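Gireo Field Encoder

Print this page | E-mail this page

The Gireo sends live 4K video from an outside event to the studio over two mobile networks at once. It takes 6 inputs.
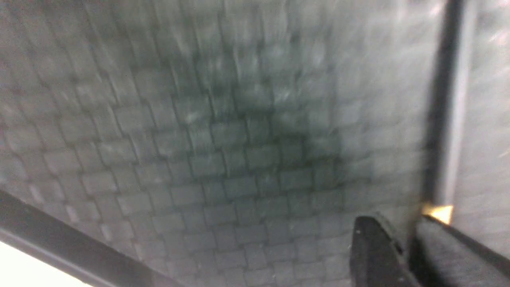 Picture settings are stored per input. Small repeated blocks with thin dark seams, like the gray-green ones here, need the High Detail setting - so does any shot with a soft shadow lying over them.

Battery life is 9 hours. The Hikon battery plate is sold separately.

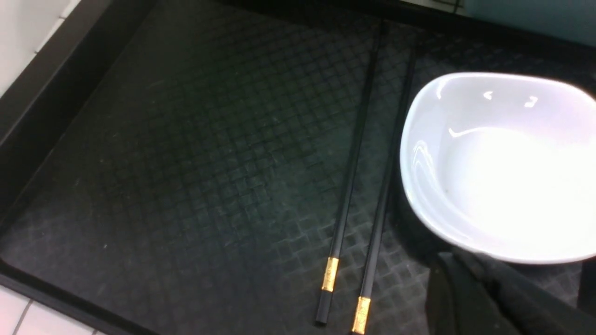 Noise reduction is off by default. Leave it off for dark textured surfaces such as the black tray, where pale specks and the fine raised pattern should stay sharp.

Contact: Troels Hafstein, Gallum Broadcast Supply | © Gallum | Back to top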